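Irkera Handheld Set: Collection Rules and Data Card

Version 3 of the rules. Replaces the two earlier versions, which were kept in the Jodstead wiki and are no longer updated.

What this is

Irkera is a set of short manipulation recordings made with hand-held grippers in ordinary rooms. This file covers how the recordings are made, what gets accepted, and what has to be written down with each one. If you only want to load the data, read "Layout" and "Known problems" and skip the rest.

The set holds 1,441 recordings. Of these, 1,188 passed review and are in the main folder. The others are in the held folder with a reason code. Please don't train on the held folder without reading the codes first.

Sites

Recordings come from two sites, Omholm and Lodhi. Both use the same gripper build and the same finger molds. Omholm recorded mostly kitchen and desk tasks. Lodhi recorded flat objects: cards, envelopes, folded paper, thin books. The site is stored in every record, and we ask that you report results per site as well as overall.

Layout

main/ accepted recordings, one folder each
held/ recordings that failed review, same structure
notes/ operator notes, one text file per session
rules/ this file and the change log

Each recording folder has the video, the gripper width over time, the pose track, and a small record file with the fields task, site, operator code, finger set, start state, end state and reviewer code. Operator codes are random and the key is not part of the release.

Rules for operators

Before a session

Check both fingers for play. If a finger moves when you push it sideways with your thumb, tighten it and write that in the notes. Run the open and close check and compare the width readings with the sheet for that gripper. A reading that doesn't match means a new calibration, even if the session is short.

Wipe the lens. Wipe it again after lunch.

Clear the work area of mail, badges, screens and anything with a name or address on it, unless the item is a task object on the approved list. Approved cards are blank, printed for the purpose, or expired and checked by a reviewer. Bank cards and identity cards are never approved, including your own and including expired ones.

During a recording

Start with the gripper open and still. Hold it there for a slow count of three, then move. The hold is used to line up the width signal with the video, and recordings without it go to held with code H2.

Move at a speed you could keep up all day. Fast approaches blur the fingertips and the pose track drops out.

One attempt per recording. If you drop the object, keep going and pick it up if you can reach it safely, then mark the end state as "recovered". Don't stop and start over. Failed grasps are part of the set and we want them labeled correctly.

Keep your free hand away from the object. If the task needs two hands it should be on the two-gripper list.

Don't tidy the background between recordings in the same session. Marks on walls, scuffs and uneven light are fine. Anything personal still has to go.

After a recording

Fill in the end state before you start the next one. Operators who left this until the end of the session got it wrong often enough that it is now a hard rule – a batch with blank end states is sent back whole.

Flat objects

Thin, stiff items have extra rules. The approach should be made with a wide gap, closing only once both finger pads are level with the edge you plan to hold. Tilt the gripper to match the object. Don't turn the object to match the gripper unless the task says so.

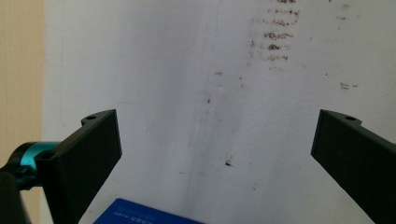 Record which edge was gripped: short, long or corner. If you aren't sure, write "unsure" and the reviewer will settle it from the video. Glossy cards tend to slip from clean pads, and the temptation is to squeeze harder. Leave the force setting alone and record the slip.

Text on an object stays in the video. We don't blur approved objects after the fact, so the check has to happen before the session.

Review

Every recording is watched once at full speed by a person who did not record it. So far 946 of the accepted recordings have also had a second review. The field review_count tells you which. Disagreements between reviewers are kept in the record file along with the final decision.

Known problems

Early Lodhi sessions have the width signal running slightly behind the video. A corrected file is included next to the original – use the corrected one.

The "recovered" label was added in August. Before that, recovered grasps were marked as plain successes, and we have not gone back through all of them.

Left-handed operators are underrepresented.

Removal requests

If you find personal information in any recording, send the folder name to the Irkera list. We pull the recording first and discuss it afterward. The removal list is updated every Tuesday, and anyone with a local copy is expected to apply it.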